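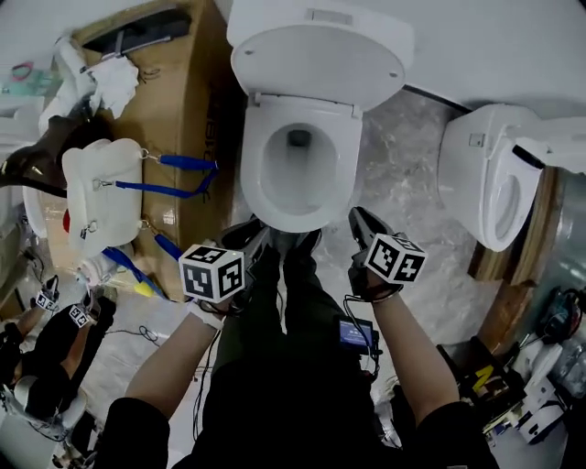
Speaker notes, Namthorpe trades and facilities evening, 11/24/23
Talk title: Who's Doing the Toilets, Then?
Slot is 17 minutes. Last time I ran over and they turned the lights on.

OPENING
Wait for the tea urn to settle. Ask for hands up: who here has been told in the past year that a robot is coming for their job? Then: who has met it? Expect fewer hands. Wait for the laugh. If no laugh, carry on as though none was wanted.

Say up front that I clean and maintain buildings for a living and I'm not an engineer. I would love a machine to do this work. I have knees.

SLIDE 2: WHAT THE BROCHURES SAY
Read out the Zarkton line, slowly: "Fully autonomous washroom care for the modern workplace." Mention that the small print wants level floors, doors propped open and a person on site. We already have a person on site. She's been cleaning the toilets.

SLIDE 3: THE JOB ITSELF
Talk them through a toilet as if they've never seen one. Lid up or down, seat up or down, and the two don't stay where you left them. Hinges that collect everything. A bowl that curves under itself. A wall behind, close enough to skin your knuckles. Glossy white on glossy white, and I gather cameras aren't fond of that either.

Then the stuff on the floor. Boxes, bags, cables, somebody's feet. A cleaner steps over it or shoves it along with a boot. A machine has to decide what it is first.

SLIDE 4: OUR TRIAL
Dendier lent us a floor unit in June for the Benkirane building. Be fair to it. On the long corridor it was good, better than me on a Friday arvo — cut that, the client may be in the room. Say "very good".

Washrooms were another story. It managed 3 of the 4 on the ground floor, in the sense that it went in and came out. It did the open bit in the middle and left the edges, where the dirt lives. The fourth had a lip at the door. It asked for help, politely, for most of a morning.

Cost of the extra hours spent minding it: $2320. Pause here. Let the finance people write it down.

SLIDE 5: HANDS
This is the serious bit, so slow down. Wheels are mostly sorted. Hands aren't. Lifting a lid, holding it, getting a brush under the rim and stopping before you crack something takes two hands and a fair bit of judgement about pressure. A two-fingered gripper can pick up a brush. Using it properly on a curved surface is a different trade.

SLIDE 6: SO, YET?
Corridors, yes. Big open shop floors, yes, if you sweep up the offcuts first. Washrooms, no. Ask me again when one can change a seat.

QUESTIONS
Someone will ask about self-cleaning toilets. Answer: who cleans the outside?

Return the clicker to the front desk.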